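Kukden Schema Browser for .NET

Home > Developer Tools > Data Access > Kukden Schema Browser

Version 10 now available. Single developer and team licenses.

If you have ever opened up a database you did not build yourself and spent the better part of a morning working out which table holds the customer addresses, you already know why we started writing Kukden. It began as a little side window in our own reporting tool, Wovdale, and so many of our users wrote in to ask whether they could have the side window without the reporting tool that we finally gave in and made it a product of its own. We have been fussing over it ever since, and we are very fond of it.

Kukden connects to a relational database, reads the tables, views, keys and indexes, and lays them out in a tree that you can search, filter and annotate. From there you can generate C# classes, a mapping file, or a plain SQL script, and you can do it for one table or for the whole lot. It will happily sit beside whatever data layer you already use (we have customers who write every query by hand and wouldn't have it any other way, and they get along with it just fine).

What you get

The search box is the part people seem to love most. Type a few letters and Kukden looks through table names, column names, comments and stored procedure text all at once, and it forgives a missing underscore or two. Our largest test database has 1073 tables, which came to us from a customer's old warehouse system, and we use it every time we change the search code so that we feel the slowness before you do.

Notes are kept in a small text file next to your project, so they go into source control along with everything else. If a column is called FLG2 and it took you half a day to find out what it means, write it down there, and the next person to hover over it will see what you wrote.

Class generation uses templates, and the templates are yours to change. We ship 40 of them, covering plain classes, records, read-only models and the usual attribute styles. Most people pick one, change the namespace line, and never look at the folder again, but if you like to tinker there is plenty in there to keep you busy on a rainy weekend!

Compare lets you hold two databases up against each other, say your test server and your live one, and see which columns have drifted. It produces a script for the differences and leaves it in an editor window. Kukden never runs the script for you. We get asked about this a lot, and we do understand, but please read it through first and run it yourself.

Supported databases

SQL Server, PostgreSQL, MySQL and SQLite are all included in the standard license. Oracle support comes through the Pellegrini connector, a separate download which is free for team license holders. SQLite files can be opened by dragging them onto the start page, and no server or connection string is needed.

System requirements

Windows 10 or later, 64-bit
.NET 6 runtime (the installer will offer to fetch it)
688 MB of disk space with all templates and offline help
Visual Studio is optional; the extension is a checkbox during setup 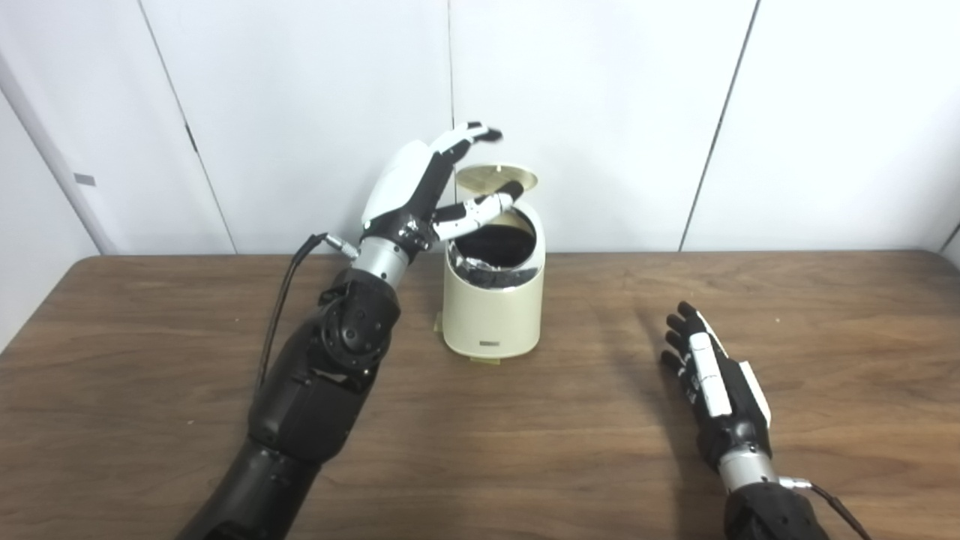 Licensing

A single developer license covers one person on as many machines as that person cares to use, so please don't buy a second one for your laptop. The team license covers everyone at one office address and includes the command line version, handy for generating classes as part of a nightly build. Both come with a year of updates. When the year is up the program keeps working, and you can renew or not as suits you.

Upgrading from version 9

Your notes and templates carry over untouched. Saved connections need to be entered again, as we changed the way passwords are stored, and we are sorry for the extra typing. If you used the old Skutedero export format, it is still there under File > Export > Legacy, and it will stay through at least the June update.

Trial and support

The trial runs for 30 days with everything switched on. Questions go to the support form, and they are answered by the same people who write the program, so feel free to be as technical as you like.

Page last updated Thursday, February 3, 2022

Download trial | Buy now | Release notes | Template guide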